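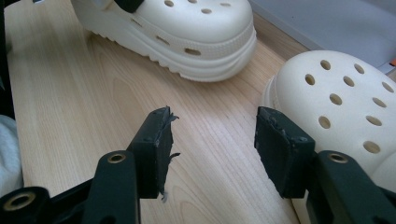
손에 드는 그리퍼를 비교한 기록 (1)

December에 시작한 일이지만 글로 정리하는 것은 2024년 1월이 되었습니다. 한국어는 저의 세 번째 언어입니다. 틀린 표현이 있으면 댓글로 가르쳐 주시면 고맙겠습니다.

우리 팀은 두 손으로 신발을 정리하는 동작을 모으고 있습니다. 사람이 그리퍼를 양손에 들고 일하면, 그 움직임을 나중에 로봇 팔이 배우는 방식입니다. 그리퍼는 두 가지를 써 보았습니다. 하나는 Bevska에서 산 손가락이고, 다른 하나는 동료 Mwangi Swai가 직접 설계해서 출력한 손가락입니다. 몸체와 케이블은 같은 것을 쓰고 손가락만 바꾸었으니까 비교가 어렵지 않을 것이라고 생각했습니다. 그런데 생각보다 어려웠습니다.

먼저 패드 이야기를 하겠습니다. 저는 처음에 패드를 별로 중요하게 보지 않았습니다. 모터의 힘, 손가락의 길이, 카메라의 각도 같은 것만 표에 적었습니다. 그런데 며칠 쓰고 나니 제일 먼저 문제가 생긴 곳이 패드였습니다. 한쪽 패드의 가장자리가 찢어져서 검은 고무 같은 재료가 실처럼 늘어졌습니다. 반대쪽은 위쪽 모서리가 조금 닳은 정도입니다. 왜 한쪽만 심하게 상했는지는 아직 모릅니다. Faith Lema는 우리가 신발을 잡을 때 항상 같은 쪽을 먼저 대는 버릇이 있다고 합니다. 제 생각에는 접착할 때 끝까지 붙지 않은 것 같습니다. 두 가지가 다 맞을 수도 있습니다.

찢어진 패드로도 신발은 잡힙니다. 다만 늘어진 조각이 손목 카메라의 화면에 계속 들어옵니다. 사람은 그것을 무시하지만, 학습하는 모델도 무시할 수 있는지는 확실하지 않습니다. Faith는 가위로 자르자고 했고, 저는 비교가 끝날 때까지 그대로 두자고 했습니다. 그래서 아직 그대로 있습니다.

신발의 종류에 따라서 느낌이 많이 다릅니다. 검은 슬리퍼는 끈이 아치 모양으로 올라와 있어서 손가락 하나를 그 밑에 넣으면 쉽게 들립니다. 밑창 옆을 잡는 방법도 괜찮습니다. 흰 클로그는 밑창이 두껍고 앞부분이 둥글어서, 조금만 비스듬하게 잡아도 신발이 돌아갑니다. 앞코를 양쪽에서 누르는 것보다 발이 들어가는 쪽의 테두리를 잡는 것이 훨씬 안정적이었습니다. 구멍이 많은 신발이라 구멍에 손가락 끝을 걸 수 있지 않을까 기대했지만, 우리 손가락은 그러기에 너무 넓습니다. 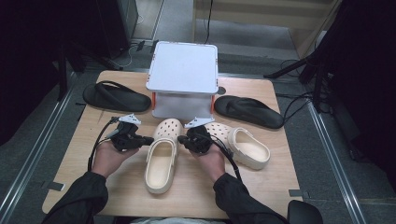 두 손으로 한 짝을 같이 잡는 동작도 연습했습니다. 클로그를 가운데 두고 양쪽에서 그리퍼를 가까이 가져가는 것인데, 이때 왼손과 오른손이 동시에 닿아야 합니다. 한쪽이 먼저 닿으면 신발이 반대쪽으로 밀립니다. 맨손이라면 피부로 느끼고 바로 고치지만, 그리퍼를 들고 있으면 그 느낌이 늦게 옵니다. 저는 50번쯤 하면 익숙해질 줄 알았는데 178번을 한 뒤에도 가끔 밀었습니다. Jabari Tanui는 처음부터 잘했습니다. 그는 젓가락을 잘 쓰는 사람은 이것도 잘한다고 주장합니다.

케이블에 대해서도 적어 두어야 합니다. 두 그리퍼에서 나온 검은 케이블이 책상 위를 지나서 양쪽 바깥으로 나갑니다. 손을 가운데로 모을 때는 괜찮습니다. 그러나 왼손이 책상의 오른쪽까지 가면 케이블이 다른 신발을 건드립니다. 슬리퍼는 가벼워서 쉽게 움직입니다. 이런 경우에는 기록을 버리고 다시 해야 하기 때문에 시간이 아깝습니다. 케이블을 팔의 소매를 따라서 위로 올리는 방법을 다음에 시험할 계획입니다. 무선으로 바꾸는 것도 이야기했지만, 배터리가 들어가면 손잡이가 무거워집니다. 오래 들고 있으면 손목이 아프다는 사람이 지금도 있습니다.

제어기는 Sang과 Celex 두 가지를 썼습니다. Sang은 설정이 간단하고 설명서도 친절합니다. 대신 손가락의 벌어진 정도를 읽는 값이 가끔 튑니다. Celex는 값이 깨끗하지만 프로그램이 시작할 때마다 영점을 다시 잡아야 합니다. 손가락을 완전히 벌리고, 완전히 닫고, 다시 벌리는 순서입니다. 이 순서를 잊어버리고 반나절을 기록한 날이 있습니다. 그날의 파일은 모두 지웠습니다. 지금은 책상 옆에 순서를 쓴 종이를 두기로 했습니다.

지금까지의 제 의견은 이렇습니다. 손가락은 Mwangi의 것이 더 좋습니다. 끝이 조금 안쪽으로 기울어져서 두꺼운 밑창을 잡을 때 힘이 잘 전달됩니다. Bevska의 손가락은 더 단단하고 흔들림이 없지만, 곡선이 있는 물건에서는 패드의 일부만 닿습니다. 제어기는 불편해도 Celex를 계속 쓰고 싶습니다. 튀는 값을 나중에 손으로 고치는 일이 영점을 잡는 일보다 훨씬 귀찮습니다.

패드는 새로 주문했습니다. 조금 더 얇은 것과 표면에 홈이 있는 것, 두 종류입니다. 도착하면 같은 신발로 같은 동작을 다시 하고 2편에 쓰겠습니다. 혹시 고무 패드를 플라스틱에 오래 붙어 있게 하는 접착제를 아시는 분이 있으면 이름을 알려 주십시오. 우리는 이미 5가지를 써 보았고, 제일 비싼 것이 제일 먼저 떨어졌습니다.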